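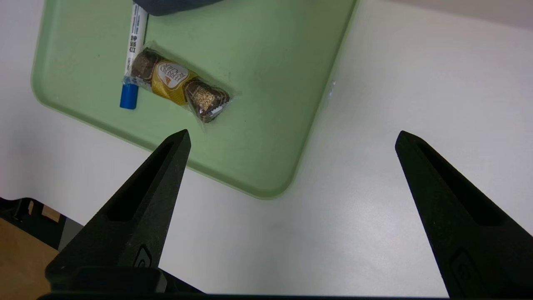
The lead tester at Bakos has a way of talking about grippers that other people save for kitchen knives. She has strong favorites, she has a drawer of ones she regrets buying, and she will happily spend a whole Tuesday morning telling you which is which. I know, as I had planned to stay an hour and left after lunch.

Her bench this spring has been given over to a comparison of two sets of fingers for the same arm. One is the Zornura, a slim pair that narrows toward the tips. The other comes from Gedico and is wider and softer, with a rubbery pad on the inside. Each has to pick a mixed lot of small things out of a shallow tray and set them down on the table beside it.

"Everybody starts with blocks," she told me. "Blocks are lovely, blocks make every gripper look like a genius. Then you hand it a couple of chocolates in a clear wrapper and you find out what you bought."

Wrapped candy, she says, is the hardest thing she tests and also the thing visitors most want to see. The clear plastic throws the light back at the wrist camera, and the crimped ends look like something to grab when they really aren't. "It goes for the end, it gets a pinch of plastic, and the whole pack swings around like a bell. You want it to go for the middle, where the paper band is."

Pens bring their own trouble, mostly when something else is lying on top of them. With the Zornura she can slide a tip down beside the barrel and lift. The Gedico pads tend to nudge the neighbors first, though once they have hold of a pen they keep it - she is fair about that, and brought it up more than once.

So far she has logged 3000 picks, and the Zornura dropped 118 of its share against 411 for the Gedico. I asked if that settled it. She made a face.

"For this tray, sure. Give me a bag of socks and I'd probably tell you the opposite. Soft things like a wide finger, they always have."

What she would change, given the chance, is the camera. The one she has sits close in at the wrist, and she likes seeing both fingertips all the way down, but the glare bothers her in the afternoons. A colleague over at the Prekemitz lab has been trying a filter over the lens, and she means to borrow it in May and run the wrapped items again, in the same order, with the blinds both up and down.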